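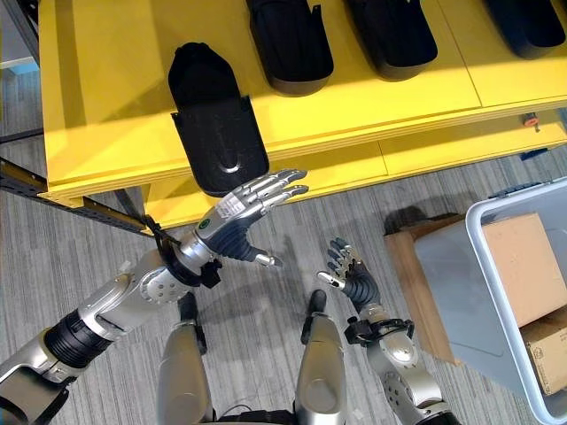 Plarberg students prepare humanoid for parts-handling contest

Students on the automation course at Plarberg technical college are spending the autumn teaching a two-armed humanoid robot to pick up small black holders from a table and pass them on for packing. The work is the college's entry in the Balonen Challenge, a contest for colleges and training centres that takes place in the spring.

The team has seven members, all in their second year. They meet after lessons in the ground-floor workshop, where the robot works at a yellow table built by the joinery class next door. Most sessions start at 4pm and finish when the building closes.

The task set by the organisers sounds simple. A robot has to take a holder from a table, turn it the right way up if needed, and place it in a box without dropping it or knocking over the others. Each entry gets five attempts, and the best three count towards the final score. Points are lost for touching a holder that is not being picked.

Course tutor Frauke Dreßler said the shape of the parts had given the group more trouble than they expected.

"The top is rounded and the base is open, so there are good places to hold it and very bad ones," she said. "In the first weeks they tried to grip it from above and it slid away every time. Now they come in from the front and get the fingers underneath. It is slower but it works more often."

The group keeps a written log of every attempt, with a note of where the holder stood and which hand was used. By the end of September the log had reached 138 entries. Dreßler said she had insisted on paper for the first month, partly so that students would talk about what went wrong before changing any settings.

Two of the seven look after the software, which the team has named Fledar. The others share the mechanical work, the log and the report that has to go in with the entry. Everyone takes a turn at running the robot, and nobody may stand within reach of the arms while it is powered.

The next step is to use both hands together. At present one hand does the lifting and the other is kept clear. The students want the second hand to steady the holder while it is turned — something the rules allow but do not require. They also plan to try the task with the holders standing closer together, as the layout used in the contest will not be known until the morning of the event.

Travel and materials are being paid for with a grant of 800 euros from Ansah, a local engineering firm that also takes apprentices from the course. Part of the money has gone on spare cable and wrist straps.

The college will hold an open evening in the workshop before the winter break, when visitors can watch the robot at work and speak to the team. Pupils thinking of applying for next year's automation course can ask for details at the college office.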